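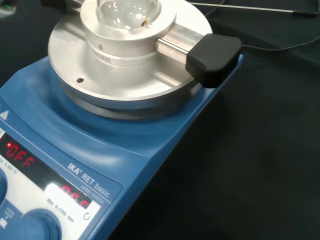
Sebastian Process Lab, Bench Chemistry Group

Notebook, March. Small-scale stirrer station, setup and notes before the Nudden runs.

Spent the morning on the IKA RET basic with the round aluminum block, getting it ready for the small flask work. Writing down what I did, mostly so whoever takes the afternoon slot doesn't start over.

The block sits straight on the plate. Wiped both faces with ethanol and a lint-free cloth before putting them together. There was a ring of old residue on the underside of the block that took two passes. After that it sat flat and didn't rock when I pushed on the rim. If it rocks, take it off and look for grit. Don't turn up the heat and hope.

The center insert is the collar piece with the grooves around it. It's the one that fits our small round-bottom flask. We have another insert in the drawer that looks close but leaves the flask riding too high, and with that one the lower part of the glass hardly touches metal. Check the fit with an empty flask first. It should drop in and turn freely with two fingers.

The handle with the black end is for moving the block. Let it cool first anyway. I turned the block so the handle points off to the side of the unit, away from the control panel, where a sleeve is less likely to catch it when you reach for the knobs.

Probe: out of the block for now, lying on the bench. It goes in the small drilled hole near the edge. Push it all the way down. Last month we had one sitting partway out and the controller kept heating to make up for it, and we lost the batch. I want to add a line for the probe to the start-up sheet, right before "heater on."

Cable routing is still poor. Everything is black on black and the loops are hard to see. I'd like to tie the probe cable and the power cord separately and bring both out behind the unit. Have not done it. Need two more clips from the Skuritz order.

Stirring check, water only, small bar. Started low and went up in steps. At 200 rpm the bar was steady. Higher than that it began to wander against the wall of the flask, so I'm leaving 200 as the starting point and we can go up from there once the real solvent is in. The neck on this flask is narrow, so put the bar in with the flask tipped and let it slide down the side. Dropping it straight in will crack one sooner or later.
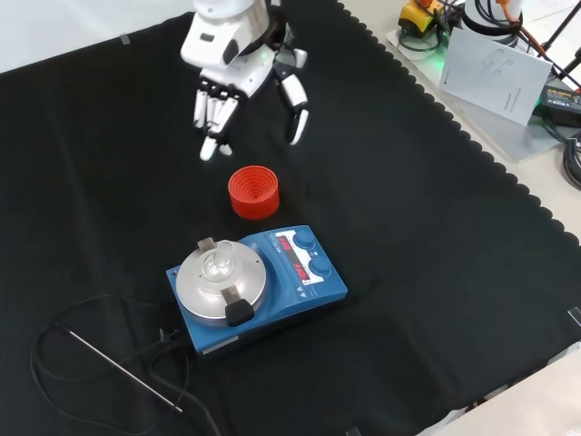

Bench Notes: Glassware and Transfers

Moved on to the funnel. We've been using the red-orange silicone one for dry additions. It stands upright by itself, handy while weighing out, and the steps inside show you quickly if powder is hanging up on the way down. The hole at the bottom is small. Fine crystals went through without trouble. The coarser Nudden salt bridged on the first step and needed a tap, then another tap. I'd grind the salt first for anything that has to go in over a short time.

Rules I'm using for the funnel:

Keep it on the black cloth at the back of the stirrer when it isn't in the flask. Never park it on the block. Silicone will take a fair amount of heat but I don't want it picking up whatever is on the metal.

Rinse with water, then acetone, then let it air dry. It holds drops in the corners of the steps. Turn it over and shake it.

One funnel per compound. The second one is on order. Until it comes, write what went through last on a piece of tape on the drawer.

About the cloth. It was put down to stop glass from rolling and it does that well enough. It also shows white powder right away, a real help with the salt. The trouble is that it bunches up when you turn the stirrer. Lift the unit to move it. If the cloth gets wet with solvent, change it. Spares are in the Tusonmont cabinet, bottom shelf.

Panel: the display is easy to read from the stool but bad from the door. Write temperature and speed in the log every 5 minutes for the first part of a run, then at each addition. Two people had been logging the set value in place of the actual one, so I've put both column headings on the sheet.

Still open:

Probe line on the start-up sheet.
Cable clips.
Label the two inserts so they don't get swapped. A paint pen won't last on hot metal, maybe a stamped tag on the storage box.
Count the good flasks. I found 4 in the rack and set one aside with a scratch near the neck.

Water run repeats at 2 with the probe in. If the temperature holds, the first salt batch can go on after that. Block stays on the plate overnight, main switch off.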